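Vustex keeps stopping at 60 percent when I save videos
Posted by Durnell, 2/13/20

Hi all! I use Vustex to save our club's clips for offline watching, and anything over 700 MB quits at 60 percent. Short ones are fine.
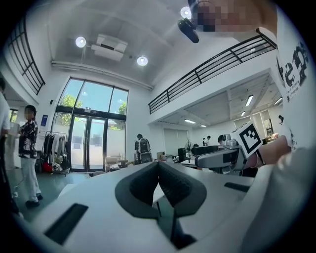 Marker cube on the gripper

I already reinstalled it and freed up a bunch of disk space (I had 200 MB left, oops). Subtitles come down fine, so I don't think it's my login.

Florence MacDonald
I had this in November! Go into Settings, then Transfers, and set simultaneous downloads to one.

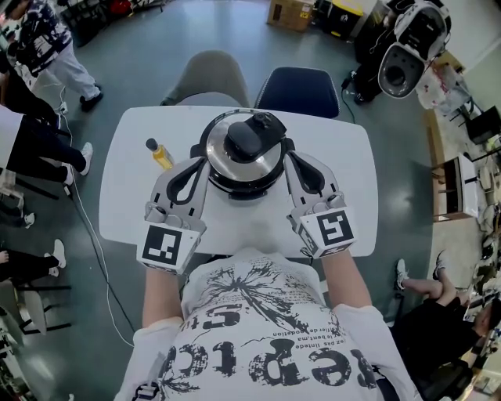

Then clear the temp folder before you retry, or it picks up the same broken piece again. Mine had 3,070 files in it, yikes.

Talukder
just use Grurkton, its free

Durnell
Florence, one at a time did it, thank you!! The long one is saved.

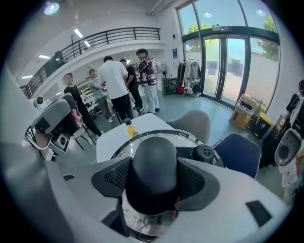 Black housing and clear ring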